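HSK 229 Household Skills, Unit 4: Laundry, front loaders
Lurnton Adult Learning, room notes, read before the practical

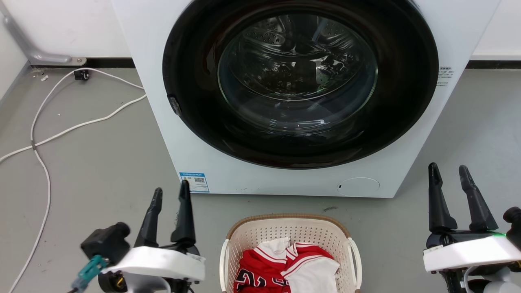 Picking up from last week (fabric labels, the symbols sheet). If you missed it get the sheet from the tray by the door. Today is sorting, loading, doors, filters. Drying is next unit, don't ask me about dryers yet.

1. Sorting

Three piles is enough for most homes. Whites, darks, brights. Towels on their own if you have enough of them.

The one that catches people out: red and white in the same garment. Sports jerseys mostly. Red body, white collar, white trim. Where does it go? Brights, cold, by itself the first few times. Do not put in with whites just becuase the collar is white. Don't soak it either. Soaking is how dye gets into the trim.

Big printed numbers: turn the jersey inside out before it goes in. Print rubs on the drum and on zippers, then cracks. No iron on the numbers, ever. No fabric softener on sports fabric, it coats the fibers and they stop drying fast.

White things sharing a basket with red things: fine while dry. Not fine if the red one came off damp from a game. Separate them at the basket, not at the machine.

2. Before loading

Pockets. All of them. Tissues, coins, pens.
Zippers up, hooks closed, buttons open.
Shake out anything that was balled up. Crumpled in = crumpled out, and the middle doesn't rinse.
Look in the drum. Socks get left behind, one red sock and you have a pink load.

Baskets: use one with holes in the sides. Damp stuff in a solid tub smells by the next day. Two handles better than one. Set it on the floor right in front of the door, so anything you drop lands in it. Bend knees.

3. Loading the drum

Loose. Hand test: load in, then your hand should fit flat between the top of the clothes and the top of the drum. No room, take something out. A single heavy item (bath mat, one pair of jeans) will bang around on the spin, add a couple of towels to balance.

The ribs inside the drum lift the clothes and drop them, that is the wash. Packed tight they can't fall, so they don't get clean. Exam point.

Door: check nothing is caught in the rubber seal. Push until the latch clicks. If the machine won't start it's the door nine times out of ten. Never force it after a cycle, wait for the lock to let go.

4. Detergent and temperature

HE detergent only in front loaders. Less than you think. Too many suds = poor rinse, stiff towels, bad smell.

Cold: brights, jerseys, darks
Warm: everyday cottons, lightly soiled whites
Hot: towels, bedding, if label allows
Quick cycle (30 min): small load, light dirt only. Not for muddy kit!

Mud: let it dry, brush it off, then wash. Grass: dab of liquid detergent, wait, cold wash.

5. The filter

Round or square cover low down on the front, usually at a bottom corner. Most people have never opened theirs. Steps:
- machine off, unplugged
- towel and shallow dish on floor, water WILL come out
- open cover, use the small drain hose if there is one
- unscrew filter slowly
- rinse, pull out lint and hair, check the hole for coins
- screw back tight, close cover

Do this every couple of months. Write the date inside the cubpoard door or you will forget.

6. Floor and cord

Machine level, all feet touching. Cords kept out of where you stand and where the basket goes. Wipe up water before anything else. Leave the door open a bit after the last load, wipe the seal, esp. the bottom fold.

For the practical: bring one mixed basket from home, at least one item with two colors. You sort, say why, load. Cuesta group first, Vastwood group after the break. Closed shoes.

Reading: Rorkon booklet, the laundry pages, up to stain chart. Skip the part on top loaders, we do that in March.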